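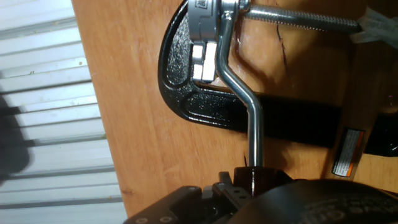 Worov (comics anthology)

Worov was a self-published Australian comics anthology edited by Yupin Mahawong and Sorcha Tully and sold mainly at small press fairs in Victoria. It ran for two issues. It is often called the starting point of the so-called Ballarat school of minicomics, a claim that rests largely on interviews given by its own editors and on a catalogue essay written for an exhibition they helped to organise. Whether there was ever a school in any useful sense is doubtful.

Background

Mahawong and Tully met while sharing a table at the Zonow Zine and Comics Fair, a yearly event held each April in a community hall. Accounts of the meeting differ. Mahawong has said the pair agreed on the anthology before the fair closed that afternoon. Tully's version, given in the introduction to the second issue, puts the decision several months later and mentions a falling-out in between. No correspondence from the period has been made public, and the fair's own program lists them at separate tables.

Both had already made minicomics under their own names. Mahawong's were wordless strips about apartment living, photocopied and folded by hand. Tully drew autobiographical pages, including a long account of working in a commercial laundry, parts of which were later redrawn for Worov. Later write-ups tend to describe this early work as "legendary" or "much sought after". Very little of it has turned up for sale, so it is hard to know who was seeking it.

Name

The title has been explained in at least three ways. The first issue says it is a nonsense word. A flyer for the launch says it is the sound of a photocopier warming up. The exhibition catalogue gives a more elaborate account, in which the word came to Mahawong in a dream about a railway station. The last explanation is the one most often repeated online, usually without a source, and it appears nowhere before the catalogue.

Publication history

The first issue was printed in a run of 200 copies, according to the note inside the back cover. This figure is widely accepted, though it should be treated with some caution. Tully has said that a good part of the run was badly trimmed and never sold, and an invoice shown in the exhibition was for a smaller job, possibly a first instalment. Known copies are not numbered.

It contained work by 15 artists, most of them friends or former classmates of the editors. The contents were loosely arranged around the theme of "waiting", which several of the contributors seem to have ignored. The longest story, Moriarty, was drawn by Tully and concerns a council parking officer who comes to believe that a neighbour's cockatoo is reporting on him. It remains the best-known piece from the anthology and the only one to have been reprinted in full.

The second issue was announced for the following fair and missed it. It came out around 10 months late, with fewer pages, a heavier cover and a higher price. The editors blamed the printer. The printer has never been named, and other zine makers who used local print shops at the time have not reported similar delays. A third issue was advertised on the back cover of the second, complete with a list of contributors, and never appeared. At least one of the people on that list has since said she was not asked.

Contents and style

Reviewers have grouped the Worov artists together on the strength of a few shared habits: heavy black areas, lettering in lower case, a fondness for suburban streets and very few panel borders. All of these were common in Australian minicomics of the time and can be found in plenty of publications with no link to the anthology. The lack of borders in the first issue may have a plainer cause. A submission sheet sent to contributors asked them to keep lines away from the edge of the page because the photocopier tended to lose them.

Mahawong's contributions are usually considered the stronger half of the editors' own work. Her four-page strip in the second issue, about a woman returning library books for a dead relative, is carefully paced and does without dialogue altogether. It has been compared to work by much better-known cartoonists, mostly in promotional copy.

The anthology also printed prose, including a manifesto on the inside front cover of the first issue. The manifesto calls for comics to be "made at the speed of gossip". Given the publishing record that followed, the phrase has been quoted more kindly than it deserves.

Exhibition

A retrospective titled Worov: The Ballarat School was mounted at Skamitz, an artist-run gallery on the upper floor of a former furniture showroom. It displayed original pages, paste-ups, rejected covers and a selection of zines by other local artists. Both editors sat on the gallery's programming group when the show was approved. The gallery has said they left the room for the decision.

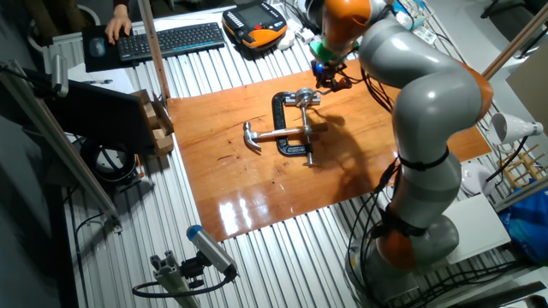

A C-clamp and a claw hammer on a wooden board.

The catalogue essay is unsigned. It introduced the term "Ballarat school" and claimed that the anthology had "changed how a generation of Australians drew comics". It offered no examples of cartoonists who had changed how they drew. Several of the artists in the show were based in Melbourne or Geelong, and one had never visited Ballarat before the opening night.

Attendance was described by the gallery as "overwhelming". No door figures were kept.

Reception and influence

Reviews on publication were few and friendly. The longest, in a student newspaper, praised the first issue's energy and complained about the staples. The second issue was reviewed less often, and one notice appears to discuss only the cover.

Interest grew after the exhibition, and Worov is now mentioned in most short histories of small press comics in regional Victoria. These mentions tend to draw on the catalogue and on each other. The statement that the anthology "launched the careers" of its contributors is particularly hard to support, as most of those who went on publishing had books or regular strips before they appeared in it.

A more modest case can be made. The editors paid their contributors, if only in copies and a small share of the door takings at the launch, at a time when many anthologies paid nothing. They also let artists keep their originals and reprint their work elsewhere without asking. Some later anthologies sold at Zonow used nearly the same wording in their submission sheets, which suggests that the paperwork travelled further than the drawing did.

Availability

Neither issue is in print. A scanned version of the first is passed around among collectors, with pages missing. Moriarty was reissued by Tully as a stand-alone booklet with a new cover and a redrawn final page. She has described the new ending as the one she always intended, although the pencilled layouts shown at Skamitz match the original.

See also

Zonow Zine and Comics Fair
Skamitz (gallery)
Minicomics in Australia

This page was last edited on 7/28/26.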